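Stonik Street Bathhouse Repair Project
Second progress report to the Skov Fund
Sun 15 March

Period covered

This report covers work from the start of the grant through the end of February. The first report dealt with the survey and the permits, so neither is repeated in full.

Where the work stands

The boiler room is finished. The old boiler was taken out in two pieces through the coal door, and the new one passed its pressure test on the second try. The first test failed at a flange on the return line. Turkeck Heating replaced the gasket the same day at no charge. The city inspector has signed the card and a copy is in the attachments.

The women's side has new supply pipe from the meter to the last shower. In all, 293 feet of pipe went in, which is more than the drawings called for. The drawings showed a straight run under the corridor, but when the floor was opened there was a concrete footing in the way and the pipe had to go around it. The men's side has its drains in and its supply pipe still to do.

The roof over the laundry was patched in February during a dry spell. It is a patch and should be treated as one. We expect to get three winters out of it. A full replacement was left out of this grant on purpose, and we plan to apply for it separately.

Tile and wall finishes

The wall tile order from Polora came in two shipments. The first was the right color. The second was a shade lighter and we sent it back. Replacement boxes arrived after nine working days and match well enough that we have accepted them. We are keeping 20 boxes for future repairs, stored on the upper shelf in the linen room with the lot number written on each one.

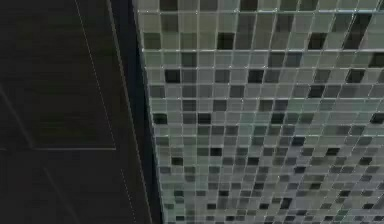
Grout work is going slower than planned. The building can't be heated evenly until the men's side is connected, and the grout supplier wants a steady temperature for the full cure. The crew has been doing the inside rooms first and leaving the outside walls for April. We have not paid for any overtime on this item.

Hours and visits

The bathhouse stayed open four days a week through the work, with one side closed at a time and separate hours for men and women. Paid visits for the period came to 3736. That is below the same months last year, as we said it would be in the application. The early morning session has held up best. The Thursday evening session was poorly attended and we have dropped it until both sides are open again.

We had a number of complaints about the changed hours. Most came in the first two weeks, before the sign on the front door was replaced with a larger one. The phone message was also out of date for part of that time, and this was our mistake.

Money

Spending is within the grant total, but two lines have moved. Plumbing is over by $415 for the extra pipe and fittings described above. Disposal is under by slightly more than that, as the scrap dealer took the old boiler without charging for the haul. We ask the Fund to approve moving the difference from disposal to plumbing. No other change is requested.

The last invoice from Turkeck is being held back until they deliver the manuals and the spare igniter. Both were in the contract and neither has arrived. We have written to them twice.

Problems

The corridor floor is the main one. With the boards up, we found rot in the joists near the drinking fountain. Three joists have been doubled and the fountain has been shut off. The leak came from the fountain's waste line and had probably been going for years. The repair was paid for out of our own maintenance account and does not appear in the grant figures.

The ventilation fans have not been ordered. The model in the application is no longer made, and the one offered in its place needs a larger opening in the outside wall. We are waiting for a price on that before we decide. If the price is too high, we will ask for a different fan with a longer duct.

Next period

Supply pipe on the men's side starts next week and should take two weeks. After that come the outside wall grout, the fans, and the benches. The benches are being refinished off site and will be the last thing back in.

The next report is due at the end of June. Copies of invoices, the inspection card and the revised pipe drawing are attached.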